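Preguntas frecuentes: mesas de tablero claro Jodach

¿Con qué se limpia el tablero?
Con un paño apenas húmedo y jabón neutro. Después se seca siguiendo la veta.

¿Puedo dejar encima un cubo o un organizador de malla metálica?
Sí. Conviene levantarlo para moverlo -- arrastrado, el aro de la base puede rayar el acabado.

¿Por qué el tono cambia de una zona a otra?
La veta no es uniforme. Con luz desde arriba, el centro puede verse más pálido, casi plateado. No es una mancha.

¿Sirve la cera para muebles?
No la recomendamos. Deja una película que retiene el polvo.

¿Qué medidas hay?
El catálogo de Brabec incluye 23 modelos. El peso máximo es de 40 kilos por mesa, repartidos.

¿Dónde pido almohadillas de fieltro?
En la tienda Landau, referencia 352. Vienen en bolsas de dos.
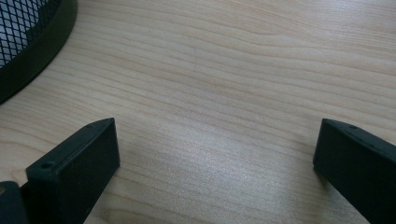
Dalia Radwan: Yo le puse fieltro a la base del portalápices en julio y va bien, pero se despega si se moja al limpiar. ¿Lo hay cosido o solo adhesivo?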